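Doğukan Akgül likes to start with cloth, and he'll happily keep you there for an hour. His group at Villitmont teaches robots to handle garments by having people do it first, with grippers held in their own hands. "Cloth never sits the same way twice," he told me, "and I love that about it!" 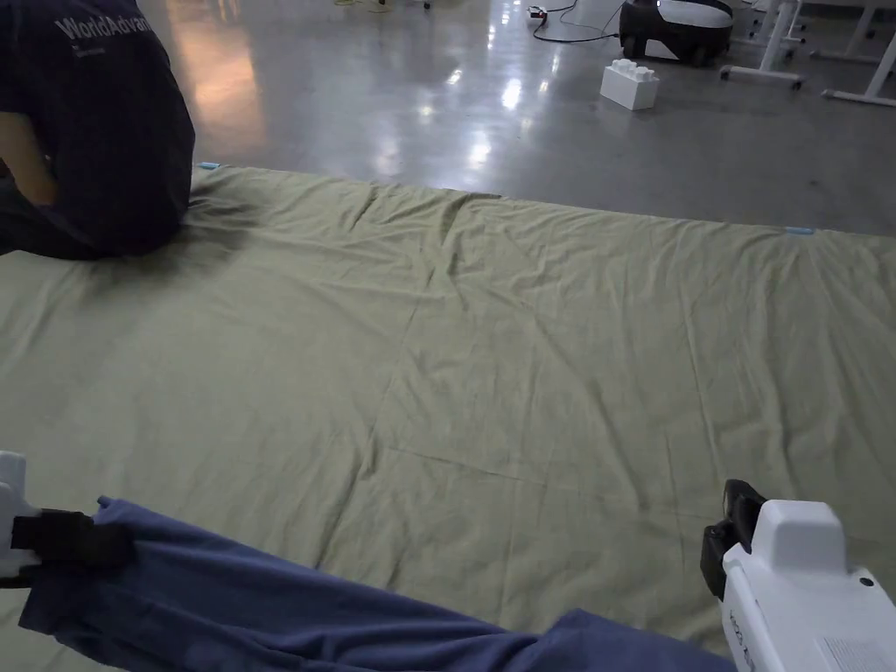

How many demonstrations does one task take? Akgül's group recorded 2275 for folding, and threw out 789 that were too hesitant to learn from.

The rest went into Clikirow, their training set – he's a little proud of the name – and the first policy trained on it
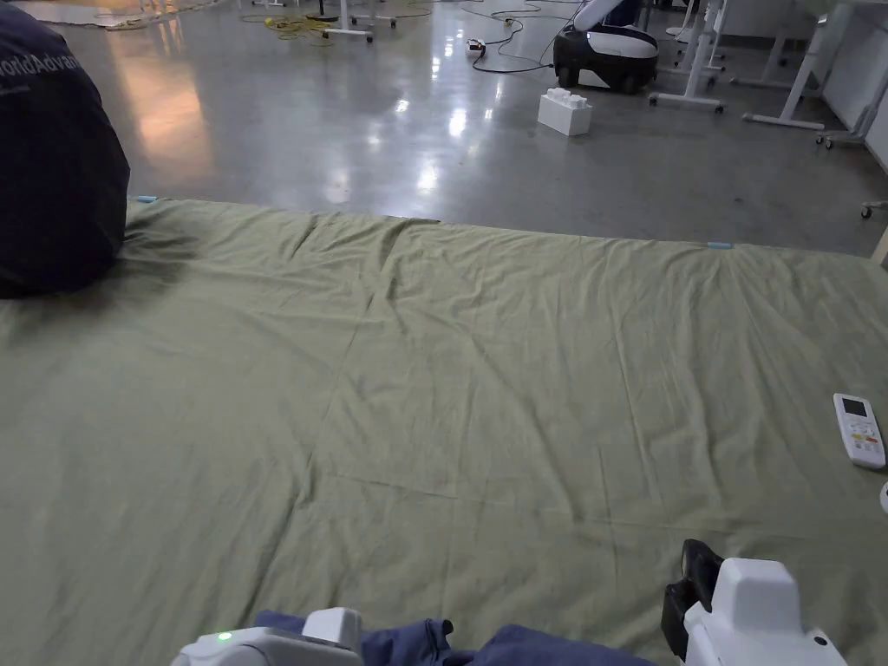

managed 18 clean folds before it fumbled a sleeve. He laughed telling me this, and then explained, at some length, that slower demonstrations had helped most.
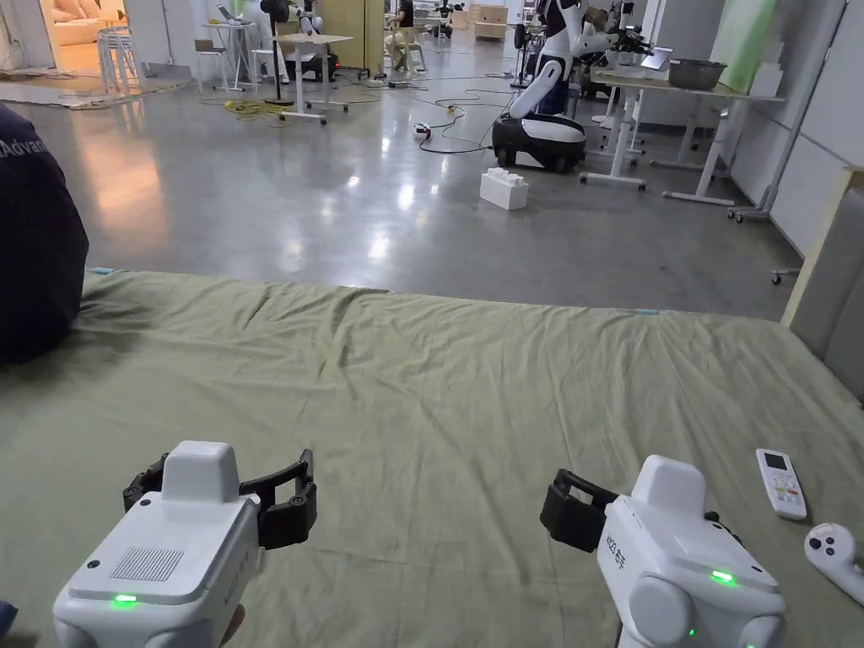 Variety is what he wants next, over 200 new sessions by May if he can get them. He'd like the background to change as well, and even the oversized white toy brick on the concrete floor counts as useful clutter to him. "Let it learn to ignore things," he said.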